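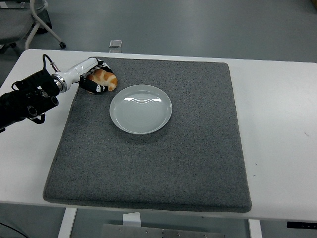

Is the Clindville Loop running to its timetable yet?

Mostly, apart from the first trip on school days, which still reaches the clinic late often enough that regular riders have stopped looking at the timetable and started looking out the window.

Clindville Loop Bus Service
Second progress report to the Escobar Fund
Submitted 06/11/2023
Prepared by Olga Alcaraz, service coordinator

Where things stand

The Loop has one bus, two drivers and a spare driver who is also the person who washes the bus. It makes five round trips each weekday between the Comlow side of the river and the clinic, by way of the high school, the grocery store, the library and the county offices. We said in the application that it would do all of this by the end of summer. It did it in September, which we will go on calling late summer if asked.

The grant pays for drivers' wages, fuel, the stop signs and the fare system. The county pays for insurance and lets us park behind the road department, between the salt pile and a snowplow that has not moved in the time I have worked here. The arrangement suits us well. The snowplow blocks the wind.

Your letter after the first report asked for more detail on reliability, more detail on the fare system, and less detail on the dispute over the name of the library stop. I will do my best on all three.

Timekeeping

The timetable in our application was drawn up by driving the route in my own car on a Sunday. A bus is slower than my car, Sunday is quieter than the rest of the week, and I did not stop to let anyone on. The fund's reviewer raised this politely at the time. I would like the record to show that the reviewer was correct.

We rewrote the timetable in September. The round trip now has 12 more minutes in it, most of them on the hill out of Comlow and at the grocery store, where people board with bags and need a place to put them. Midday and afternoon trips have been fine ever since. Drivers sometimes arrive at the county offices early and have to sit there until the posted time, and one rider has complained that this makes her feel watched by the assessor.

The first trip is the problem. It meets the school traffic at the worst possible place, the left turn by the high school, where every parent in the county is trying to do the same thing in a larger vehicle. The bus waits. The people on it who have blood drawn at the clinic first thing, and who have not had breakfast, wait with it, and they are not at their most forgiving.

We have asked the school whether the bus could use the staff entrance and come out on the far side. The principal is in favor. The district's insurance carrier would like a letter describing the bus. We sent one. They would now like a letter describing the driveway, which belongs to them. I expect an answer before the holidays and have a second plan if it goes badly: start the first trip earlier and apologize to the drivers, who will take it better if there is coffee.

The fare system

Fares are handled by Cotix, a card reader bolted next to the driver. Riders can tap a bank card, tap a Loop card bought at the library, or put $2 in a metal box that came with the bus and has so far given us no trouble of any kind.

The Cotix reader has given us some. It needs a phone signal to confirm each tap, and there is no phone signal at the bottom of the hill, where the busiest stop is. When it can't confirm, it shows a spinning circle and asks the rider to please wait. Riders on the Comlow side have been waiting for a phone signal since the first tower went up, and they have views on it.

For the opening weeks the drivers' practice was to wave everyone aboard and have them tap again at the top of the hill. This is a fair system and it worked about as well as you would guess, meaning that honest people walked up the aisle of a moving bus to pay. We stopped it as soon as I rode along and saw it happening. The company has since switched on a setting that stores taps and sends them later. The setting was there from the start. It was on the last page of the manual, under "Advanced," and I had decided early on that we were not advanced.

Since the change, the taps and the seat log the drivers keep on a clipboard agree closely enough that I no longer dread the end of the month. I would still like to keep the clipboard. The drivers write things in its margins that the software has no field for, such as "door sticking again" and "Mrs. P. says the seat by the heater is too hot, other seats too cold, told her I would pass it on." I am passing it on.

Who is riding

The application described our expected riders as older residents traveling to medical appointments. They do ride, and they are the reason the route goes where it goes. They are also outnumbered on most afternoons by teenagers, whom the application did not mention at all.

The teenagers take the bus from the high school to the library, stay until the next trip, and go home across the river. Several have after-school jobs at the grocery store that they could not have taken before, and the store manager has started writing shifts around our timetable. She mentioned this to me as good news. I took it as good news too, and then went home and thought for a long while about what happens to her produce section if the bus breaks down.

The mix of riders has gone better than I feared. There was some friction over music in the first weeks, and the older riders won it so completely that I felt a little sorry for the other side. One afternoon regular now helps two of the students with algebra between the library and the bridge. She taught it for 30 years and says the bus is the first classroom she has had where they can't ask to be excused.

We do have a gap. People who work evening hours at the nursing home can get to work on the Loop and can't get home on it. They ask me about it at the grocery store, at the post office and once at a funeral. I don't have a fix inside the current budget and did not want to promise one, so I have begun writing the requests down.

Stops and signs

All the signs are up. The one at the county offices faced the wrong way for a short time and was corrected by a member of the public with his own wrench, to whom we are grateful and whom we have asked to call first next time.

The shelter at the clinic is finished apart from its bench. The bench arrived without bolts. The bolts arrived without the bench's feet. I am told the feet have shipped. In the meantime the clinic has lent us some waiting-room chairs, which go out in the morning and come in at night, and which have improved the mood at that stop more than anything we planned.

The stop by the library is called Library.

Money

Spending is close to plan. Wages are where they should be. Fuel is a little over, for the same reason the timetable was wrong: the hill was there all along and we had not given it enough thought. Signs came in under, and I propose moving the difference to fuel. The full table is attached as a separate sheet, with receipts.

The one surprise was the bus's rear door, which began sticking in damp weather and has now been repaired twice by the road department's mechanic. He charged us for parts and refused anything for his time. I have entered his labor as a donation in kind at the county's usual rate, and he has asked me to take his name off it, so it appears in the table as "door."

What we will do before the next report

Settle the school driveway question, in either direction, and print a winter timetable to match. The current one will be withdrawn from the library counter, where people keep taking it and then telling me it is out of date.

Get the bench on its feet.

Run a short paper survey on evening trips, handed out on the bus and at the nursing home. I would like the fund's advice on the wording before it goes out, as the last survey I wrote included the question "Would you use a better bus?" and everyone said they would.

Train the spare driver on the fare reader. He has been covering for it with the metal box and a great deal of charm.

Two requests

First, please confirm that the move from signs to fuel is acceptable. A line by email is enough.

Second, your site visit. You are welcome on any weekday, and I would suggest the first trip, from the Comlow side, so that you can see the left turn for yourselves. Bring exact change in case the reader is having a morning, and dress for the seats away from the heater. The drivers know somebody from the fund may come and have asked whether they need to wear ties. I said I would find out.

Olga Alcaraz
Clindville Loop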